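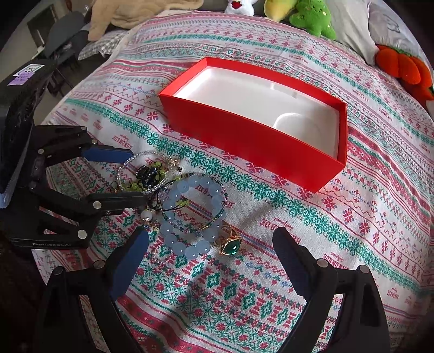 3. The jewelry task

Figure 1. Jewelry sorting on a bed, with the open red box, the tangled pile, and the hand-held and upright-mounted grippers.

I'll admit up front that I didn't want this task on our list. When our student club, Stuta, sat down in January to pick what we'd record for the project, I was pushing hard for blocks and cups (easy to grab, easy to score, you go home on time). Salvador Cordeiro wanted jewelry. He said that if we only picked objects our grippers liked, we'd learn a lot about blocks and not much else, and he kept saying it until the rest of us gave in. So we have four tasks in this paper, and the jewelry one takes up the most pages – it also gave us the most trouble!

The setup is in Figure 1. A bracelet of big pale blue beads lies right in the middle of the pile, and it's wrapped up with much thinner seed-bead strands, some small green beads and a few thin black cords. The ring with the oval green stone sits off to the right by itself. We were glad to have one piece like that in the layout, and most new operators went for it first without being told. The red box is the goal. A piece counts as "in" when all of it rests inside the walls, and it doesn't have to sit in the curved hollow of the insert. We argued about that rule for a whole evening and I still think a stricter one would have been more fun.

3.1 How we recorded

Each operator works with two hand-held grippers, one per hand. The left hand usually pins something down while the right one pulls, though we never made that a rule, and Américo Figueiredo did it the other way round for the whole project. The blue pads on the fingers are great on the large round beads. On a seed-bead strand they're a lot less great, and the best trick we found was to close on the strand side-on and lift very slowly, so you can tell early whether a second bracelet is coming along for the ride.

We chose a bed over a table on purpose. A blanket gives when you press on it, so the fingers can get under a flat piece like a ring or a hoop earring, which on a hard table mostly just skates away from you. The downside is that the blanket moves too. The woven one in the figure has red and teal bands and the word HANDMADE all over it, and I was worried the busy pattern would be a mess for our tracking code, Palach. It went the other way. Palach likes having lots of corners to hold on to, and it lost its position far less often on the patterned blanket than it did on a plain gray sheet we tried first.

We recorded 300 attempts and kept 185 of them. Most of the ones we threw out had a tracking jump in the middle, and the rest were operator mistakes, like starting before the recording light came on (mostly me, sorry). Between attempts we mixed up the pile by hand, turned the box to a new angle, and left whatever else was on the bed where it was. The soft toys stayed up by the pillow the entire time. We did talk about clearing them off, but a policy that falls apart over a green plush toy isn't one we'd want to brag about.

3.2 What counts as a tangle

This was the part we got wrong at the start. Our first labeling sheet had a single box for "tangled," and two people filling it in for the same clip would disagree nearly 2 times out of every 4. Salvador rewrote the sheet so that the labeler marks a tangle only when lifting one piece moves another one off the blanket. With that version, the labels settled down, and those are the ones we use for the results in Section 4.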